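I have lived in Vultmont long enough to have used two kinds of money. The first was the trodal, which we gave up twelve years ago. The second is the one everybody uses now, shared with our bigger neighbours and run from a bank in another country. This month the finance ministry in Trodarell said it was looking at bringing the trodal back, and people have been asking me what I make of it, mostly in the bread queue. I used to work in the pay office at the Nuder cement works, so I get treated as a sort of expert. I am not one, but I did handle a lot of pay packets.

The government's case goes like this. It has a hole in its budget. While it uses somebody else's currency it can only fill the hole by raising taxes, cutting spending or borrowing, and the lenders want more interest every time it goes back to them. With its own currency it could let the exchange rate fall, which would make our cement and our fruit cheaper abroad, and it could pay its bills at home whatever the lenders thought.

I follow all that. My trouble is with the second half of it. Paying bills at home with new notes is what we did last time. In the final year of the trodal, the works gave three pay rises between January and August, and each one was gone before the next came in. I remember making up the packets in the morning and being told at lunch that the price of cooking oil had gone up again. The men started asking to be paid at noon so their wives could get to the shops before they shut.

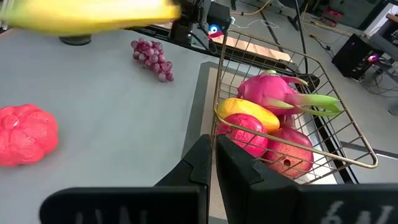 Would savings be changed into the new money? The ministry has not said, and its paper only talks about "an orderly conversion period".

I would like that spelled out before anything else. When the trodal went, it was changed at one rate for small accounts and a worse rate for the rest, and the line between the two was set at 600 of the new currency. Plenty of people had slightly more than that. My mother was one. She had put money by for a roof, and what she got back paid for half of it. The other half was done in sheet metal and is still there.

There is also the matter of debts. Most people on my street who have a mortgage took it out in the shared currency. If wages are paid in trodals and the mortgage stays as it is, then every drop in the exchange rate makes the house dearer. The ministry says loans under local law could be converted as well. The bank on Vrettos Square says its loans are not all under local law. I looked at my own agreement last night and could not work out which sort it is. I have asked them in writing and will put the reply up here if I get one.

In fairness to the other side, the present set-up has not been kind to us either. The works has cut nearly a third of its shifts, and the fruit growers say they cannot match the prices over the border. Interest rates are set to suit bigger places than ours. I can see why a minister would look at that and want a lever of his own to pull.

But I would want to know who else could pull it. The old central bank did as it was told – the governor was changed whenever he didn't – and the paper has only a page on how a new one would be run. It says the bank would be independent. The last one was independent too, according to the law that set it up.

The paper goes to parliament's budget session next month. You can get a printed copy from the post office if you ask at the counter, as they don't have them out. The tables at the back are worth reading before the main text. Table 2 has the inflation forecast, and the small print under it says it assumes no change in the price of imported fuel.

Contact | Copyright, all posts by the author | Back to top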